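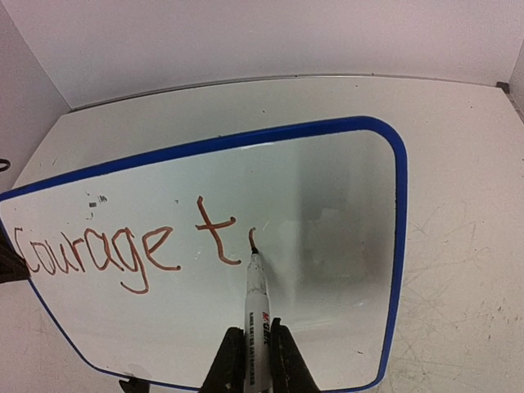

Wivgate Handwriting Trial

Print this page | E-mail this article

The Wivgate Handwriting Trial is a student robotics competition in which teams program a pair of robot arms to write words on a small dry-erase whiteboard. It is run each October by the engineering department of Wivgate College in Dultonlow and is open to undergraduate teams from the college and from nearby schools. The event grew out of a second-year course in robot control and is still tied to it: a team's written report may be handed in for course credit.

Origin

The trial was set up by Tudor Preda, then a lecturer in the control course, as a replacement for a block-stacking exercise. Preda's stated objection to block stacking was that a program could pass with poor control of contact force, provided the blocks were released near the right place. Writing leaves a record of the whole motion. A stroke that is too light breaks up, and one that is too heavy bends the tip and drags the board.

The first rules covered single capital letters only. Whole words were added at the request of Hae-won Kang, a former entrant who took over as organizer and wrote most of the present rule book. Lowercase letters followed, together with the rule that each entry must be written as one connected run without manual resetting of the arms.

Format

Teams consist of three to five students. Each team is given a working period on the equipment, usually in the morning, and a scored run later the same day. The phrase to be written is drawn by the organizer and handed over at the start of the working period. Phrases are short and are chosen to include at least one letter with a descender, such as "g" or "y", and at least one crossed letter, such as "t".

The scored run has four parts: picking up the marker, approaching the board, writing, and withdrawing. The arm that is not writing may be parked or may be used to steady the board. Teams may decide whether the board is written on upright or lying on the table, and each position has its own known faults. An upright board tends to tip backward under pressure. A flat board is more stable but requires the gripper to hold the marker close to vertical, with little clearance between the fingers and the writing surface.

Equipment

All teams use the same cell, which is assembled by the department and may not be altered.
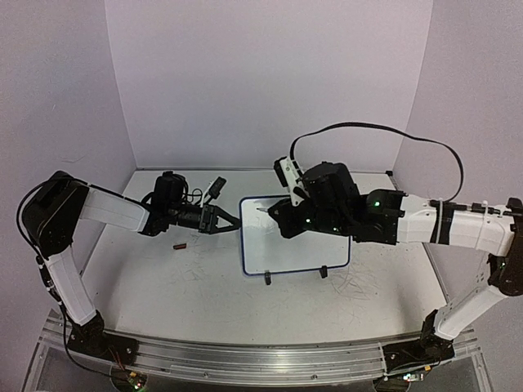 The two-arm cell, with the right gripper holding a marker to the whiteboard.

The arms are mounted on an aluminum rail at the front of a table enclosed by plain walls. Each has a two-finger parallel gripper and a small camera at the wrist. The walls are kept bare so that vision programs are not confused by background detail. Markers are ordinary dry-erase types, and a team may bring its own so long as the barrel is not modified.

Software is not restricted. Most early entries used Stoica, a stroke planner written for the course, which stores each letter as a series of curves and joins them at a fixed spacing. Later teams have tended to use Budico, a package that learns motions from recorded demonstrations. Results from the two are hard to compare. Stoica gives more even spacing, while Budico copes better with a board that has been moved or turned between runs.

Scoring

A run is marked out of 100, of which 70 points are given for legibility. Legibility is judged by readers who have not been told the phrase. The remaining points cover evenness of the baseline, line quality, and handling of the marker. Points are deducted for marks outside the writing, for contact between the fingers and the board, and for dropping the marker. A dropped marker does not end the run if the robot can recover it unaided.

Uneven stroke width is not penalized in itself. An early version of the rules did penalize it, but the deduction was removed after entrants pointed out that worn tips made the result a matter of luck — a fresh marker is now issued on request.

Related events

A drawing class using the same cell is held in the spring. It is not scored.

See also: Pen plotter; Parallel gripper; Force control

Print this page | E-mail this article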